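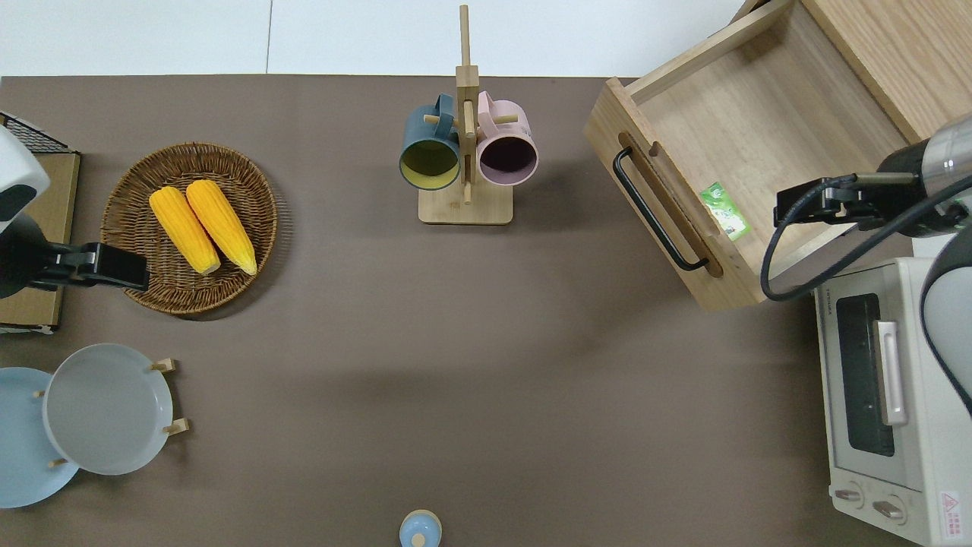
Sweetcorn: cobs only half filled, kernels missing at the tip

Asked by Tala Azar
Tags: vegetables, sweetcorn, pollination

Second year growing sweetcorn. Plants reached a normal height and each one set a cob or two, but most cobs have bare patches and the top third has no kernels at all. Variety is Gendeo, sown under cover and planted out in a single row of 29 along the south fence, 35 cm apart. Clay soil, watered twice a week. No sign of pests. Is this a feeding problem or something else?

3 answers

Shirley Hebden
Accepted answer, 8 votes

Poor pollination. Each kernel is attached to one silk, and each silk needs its own pollen grain. Sweetcorn is wind pollinated, so in a single row most of the pollen is carried off sideways and lost. Plant in a block next year, at least four rows deep, same spacing. In still weather, tap the tassels mid-morning while the silks are fresh and pale. Once the silks have gone brown it is too late for that cob.
Missing kernels at the tip only can also be drought at silking. Twice a week may be too little on clay that has cracked.

Roel Kuipers
2 votes

Agree with the block. Also check what the neighbours grow. If a supersweet type crosses with an ordinary one you get starchy kernels, though that would not cause gaps.

Etornam Ametepe
0 votes

I use tomato feed on mine and they are fine.

Comment from Tala Azar: Thanks. The silks came out in the dry spell, so possibly both. Will try 5 rows of 6.

Viewed 907 times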